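Choosing Cloth for the Cold Months

Those who buy outdoor clothing for a living tend to begin with the fabric and consider the garment afterwards. For the private buyer the order is usually reversed. A jacket is chosen for its colour and cut, the label is read at home, and the shortcomings appear on the first long walk of the season.

Karla Becerra has spent much of her working life on the purchasing side of the trade, first with the knitwear firm Torberg and later with Nesedholm, which supplies uniforms to parks staff and ferry crews. Her department reviews samples every Tuesday, and orders for the following winter are settled in March. A garment that does well under the lights of a showroom, she maintains, may still fail a person who has to stand on a dock at six in the morning.

The first question put to any supplier concerns the layer for which a cloth is intended. A base layer has to move perspiration away from the skin, and fine wool and polyester both manage this well. Cotton does not, and Nesedholm stopped accepting it for undershirts when crews complained of feeling chilled after loading freight. The middle layer holds warm air, so thickness matters more there than finish. The outer layer must keep out wind and rain while allowing some vapour to escape.
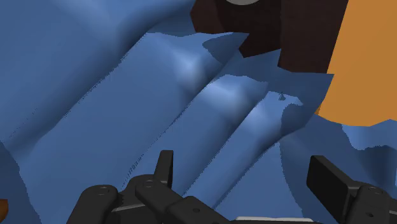 Weight is the property most often misjudged by shoppers. Two cloths of the same thickness may differ a great deal on the scale, and a heavier fabric is not always a warmer one. Drape offers a better first indication of how a garment will behave when worn. A plain blue cloth that falls into soft, rounded folds will generally sit closer to the body than one that stands away in stiff creases, and the wearer will find it easier to layer under a shell. Ms. Becerra advises customers to gather a sleeve in one hand, let it go, and watch how it settles before looking at the price tag.

Claims about waterproofing call for more caution. The Pană rain jacket, which Nesedholm adopted for its ferry contracts, is sold in 2 versions, rated at 2000 and 3000 millimetres. The lower rating is adequate for a short walk to the bus in light rain. Neither is meant for a full day in a downpour, and the company's own catalogue directs deck crews to a heavier coat.

Care is the remaining matter, and it is the one most often neglected. Outer garments should be washed at 30 degrees with a mild liquid soap and without fabric softener, which leaves a residue on the fibres and reduces their ability to shed water. Zippers should be closed before washing. Wool base layers are best dried flat, away from a heater.

Nesedholm now includes a printed care card with each order, prepared with the laundry service Clinov. Returns for leaking seams have fallen in the uniform division, although the division still receives the occasional parka that has been through a hot dryer.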